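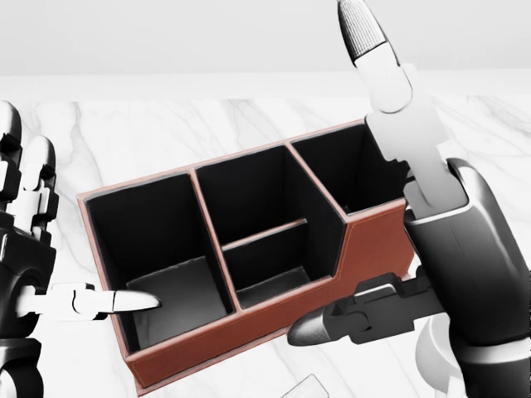

KEVIN SCANLON

I mailed five letters on Friday and I have been in a good mood ever since. Five! Handwritten, stamped, in the blue box outside the Fistow post office before the afternoon pickup. One of them was six sheets long and I had to pay extra for it, and I did not mind one bit.

If you've been reading this blog for a while you know I get excited about things and then go quiet about them (the sourdough, the banjo, the year of the cold showers). So I waited before writing this one up. I started in May with a single letter to my old college roommate, and I wanted to be sure it would last the summer. It did. I think it may be the best habit I've picked up in my adult life, and I'd like to tell you how it goes, what I use, what I got wrong, and why I keep running out to the mailbox in my socks.

How it started

My roommate and I had not talked in a long time. No fight, no drama, we'd both just moved and had kids and let it slide. I had his email address and I must have opened a blank message to him nine times. Every time I got as far as "Hey man, long time" and then I'd close the window. It felt like I needed an excuse to write, and an excuse for why it took so long, and by then I was tired.

Then my daughter left a pad of lined paper on the kitchen table with a ballpoint on top of it, and I sat down with my coffee and wrote to him about the kitchen. That was the whole idea. I told him what the weather was doing, that the dog was asleep on the heating vent, that the neighbor had finally taken down the half a treehouse. I got to the bottom of the page and turned it over, and by the time I signed it I'd told him about my dad's surgery and the job change and a dream I'd had where we were both late for the same exam.

He wrote back eleven days later. It came in an envelope he'd made out of a road map, and he'd drawn an arrow on it to where he lives now. I read it standing in the driveway with the car door open.

What it does that email doesn't

I've thought about this a lot while walking the dog. Part of it is the slowness, sure, everyone says that. For me the bigger part is that you can't see your old messages while you write. With email the whole thread is hanging there underneath you and you feel like you have to answer it point by point, like homework. With a letter, his is over on the couch somewhere and mine is in front of me and I just talk. I answer the parts I remember, and the parts I remember are the parts that mattered to me, and he can tell!

Also you can't take anything back. I cross things out and leave them crossed out. I once wrote "I'm not really mad about it" and crossed out "not really," and he wrote back a full page about that one line, and it was the best conversation we've had since we were twenty-one.

And the news goes stale in a way I've come to love. By the time my aunt hears I've got a cold, I'm over the cold. So you stop writing about colds. You start writing about things that will still be true when the envelope gets there, and some weeks you have to sit a minute to think of one.

My stuff (skip this if you don't care about stuff)

I care about stuff. I'll try to keep it short.

Paper: I use Grollell cream, the heavier one. It comes 50 sheets to a pack and has a little tooth to it, so the pen doesn't skate. I tried the lighter weight first and the ink showed through on the back, which meant I could only use one side, which meant I was going through it like paper towels. Get the heavy one. Lines are fine, by the way. I put a sheet of lined paper underneath and it shows through just enough to keep me level. Without it my writing heads uphill like it's trying to leave.

Pens: I started with the ballpoint and there's nothing wrong with it. My hand cramped, though, and a guy at the hardware store (of all places) told me to try a fountain pen because you don't have to press. He was right. Mine was cheap, it leaks a bit when it's nearly empty, and I love it. I fill it with Nekum dark green. I know, I know, green. It looks black in the evening and like pine needles in the morning and I get a small thrill every time I uncap it.

Envelopes: buy more than you think. I ruin them. I write my own address in the middle, I lick the wrong edge, I seal one and then remember the photo I meant to put in.

Stamps: the ones with animals.

Keeping it all together: this one matters more than it sounds. The weeks when I didn't write were the weeks when the pen was in the truck and the stamps were in a coat. Now everything stands in a desk organizer where I can see it, pens in one section, envelopes standing up in a deep one, letters waiting for a reply at the front. A shoebox would do just as well. The point is I can sit down and be writing before I've had time to think about my phone.

Who to write to

People ask me this more than anything, and they always look a little worried when they ask it, as if there's a wrong answer. I say start with someone older than you. My aunt down in Fajardo is eighty-three and she had her first letter back to me in the mail the same day she got mine. She writes on both sides and then up the margins, and she never says "how are you," she goes straight in with something like "The mangoes were a disgrace." I laughed so hard at that I scared the dog. She has told me stories about my mother as a girl that I had never heard once in my life, and I've had dinner with this woman every Christmas I can remember. She'd just never been asked with enough room to answer.

After that, try someone you owe a thank-you. I wrote to my eighth-grade shop teacher. I didn't know if he was still at that address, and I had a very nervous couple of weeks — and then a postcard came, all capitals, telling me I still owed him a birdhouse. I've started the birdhouse.

Kids are great too, but don't expect a reply. My nephew is seven and I send him a page every so often with a joke on it. My sister tells me he keeps them under his pillow. He has never written back and I don't care at all.

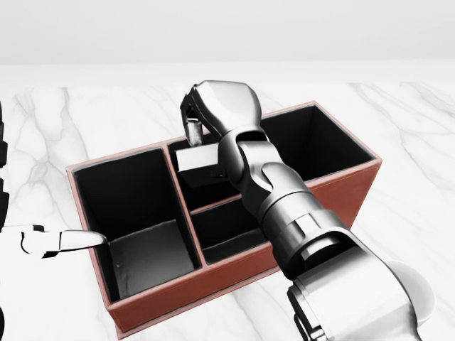 According to Valentin Rusu, I've got it backward and the first letter should go to a stranger. He left a long comment under my last post saying that with family you're always being the person they already know, and that he only learned to write a decent page once he had a pen pal who'd never met him and had to be told everything, down to what he could hear from his window. He's been at it far longer than I have, so I went back and read it twice.

I'm half convinced. I do notice that I explain more to my shop teacher than to my roommate, and those letters come out better, with more in them. But I think if I'd had to begin with a stranger I'd have frozen up all over again, same as with the emails. I needed somebody who would forgive me a boring first page. Valentin, if you're reading, I'm going to try it this winter and I'll report back. Do you tell them about the weather? I feel like I need the weather.

Things I got wrong

I wrote drafts. Don't write drafts! I did this for the first month, a rough one and then a neat one, and the neat ones were dull as a bank statement. All the good bits had been in the rough ones and I'd tidied them out.

I apologized for my handwriting at the top of every letter until my aunt told me to stop or she'd stop opening them.

I tried to do it every day. It turned into a chore inside of a week. Sunday mornings before anyone's up, and maybe one weeknight if there's no game on, that's plenty for me. Some letters take three sittings and I just draw a line across the page and keep going. I like getting those myself. You can see where the pen changed, or where somebody got called away to dinner.

And I didn't copy down what I'd told to whom, so my roommate has now heard the story of the raccoon in the laundry room from me twice. He says the second version was better and the raccoon had gotten bigger.

A small project

The library here in Fistow lets people use the back table for pretty much anything, and I've asked if I can put out paper and stamps one Saturday a month and let folks sit down and write. They said yes before I'd finished the sentence. I've bought 300 envelopes, which my wife says is a lot of confidence in one box. Come if you're local. Bring an address. You don't need to bring anything to say, it shows up once you've done the weather and the dog.

If you're not local and you'd like a letter, email me your address (yes, I see it) and I'll put you on the list. I can't promise speed. I can promise green ink.

There's a letter from Fajardo on the counter right now that I've been saving since yesterday. It's a fat one. I'm going to go put the kettle on and open it.

Posted 9/24/23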